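PRESS RELEASE
Flundau, 21 Apr 2022
For immediate release

Ultgate brings free colour advice for pale interiors to Flundau

The paint maker Ultgate will open its new advice programme, Dultine, in the former Valderrama drapery shop in Flundau next month. The programme is for people who wish to paint their home in light colours and who do not know which white, cream or grey to take. The advice is free of charge and there is no obligation to buy paint.

Dultine was prepared during the winter. In November, Ultgate sent a questionnaire to 2000 households in Flundau and the villages near it, and asked them about the last room they had painted. Many of the people who answered wrote that the colour on the wall was different from the colour they had expected. The most frequent complaint was about white: it looked yellow in the evening, or blue in the morning, or it looked dirty next to the window frames.

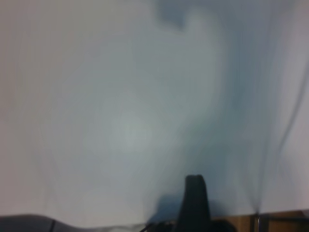 Warm off-white passing into a pale bluish grey.

A pale colour depends on the light more than a strong colour does. A red wall remains red the whole day for most people. A wall in a very light grey can be pink at breakfast and almost green in the afternoon, and the owner of the wall may believe that the paint was mixed wrongly. Our customer service receives such letters every spring, when the days become longer and people see their winter work in the sun for the first time.

At the Valderrama shop, visitors will find five small rooms. Each of them has a window or a lamp of a different kind, and each is painted with the same eight light colours in wide vertical stripes. Visitors can walk from one room to the next with a sample card in their hand and compare. The room to the north has turned out to be the most useful in our tests with staff, because most of the flats in the old part of Flundau have their living room on this side.

An individual consultation takes 30 minutes. Visitors are asked to bring a photograph of the room, taken in daylight and without flash, and if possible a piece of the curtain or the floor covering. They should also know in which direction the windows look. Consultations can be held in English and German. For groups of more than five persons we ask for a reservation by telephone.
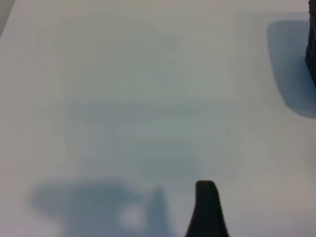
Plain and matte: a pale surface is never one single grey.

The programme also gives attention to the surface itself. The same colour in a matte paint and in a silk paint will often be taken for two colours. Matte paint gives back the light softly and hides small faults in the plaster, but it is more difficult to clean, so in a kitchen or a narrow corridor we usually recommend silk. In the Dultine rooms, the lower part of one wall is painted in silk and the upper part in matte, and the line between them can be seen well from the door.

Ceilings are a separate chapter. Many households paint the ceiling with pure white out of habit, and then the wall below looks darker and more grey than it should. We suggest to use the wall colour also for the ceiling, mixed with an equal part of white. For this purpose Ultgate will sell the eight Dultine colours in a half-strength version – until now it was only possible to order this from the factory.

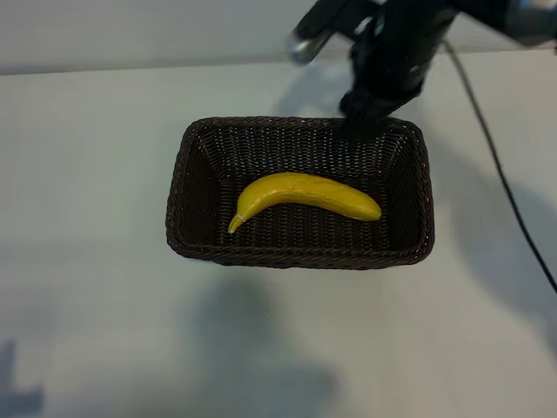 Furniture and small objects have a bigger influence on a light room than people think, and this is why the advisers will ask about them early in the conversation. Wood floors, for example, send a warm light up to the wall. A dark object can help too, when everything else is light. A dark brown wicker basket on a white-grey tabletop makes the table look brighter, and the eye has a place where it can rest. For the same reason we advise against buying all the furniture of a pale room in pale colours. One or two dark things of a natural material are normally enough, and they can be moved when one becomes tired of them.

Tenants will receive a separate leaflet. It explains which light colours can be painted over with one coat at the end of the rental contract, how to treat old nail holes, and what should be written down together with the owner before the work is started. The leaflet was checked by a lawyer and will be available at the entrance.

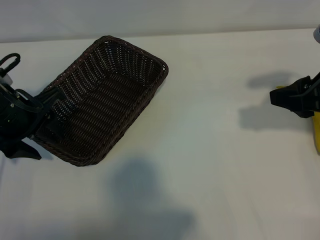
Text: Florence Boychuk, Ultgate Press Office

The choice of Flundau has practical reasons. Our mixing plant is near the town and fresh samples can be brought to the shop in the morning. The Valderrama building was empty for several years, and its large windows and high walls are well suited for the purpose. The old counter of the drapery shop has been kept and will be used for the sample cards. We have not changed the front of the building, apart from a new sign above the door.

Dultine will remain open until the end of November. After this, Ultgate will decide if the programme continues in Flundau or moves to another town. The sample cards can also be ordered by post, free of charge, with a maximum of eight cards per household.

Journalists are welcome to visit the rooms before the opening. Please announce your visit to Florence Boychuk at the Ultgate Press Office in Flundau, who will also send the full results of the household questionnaire on request.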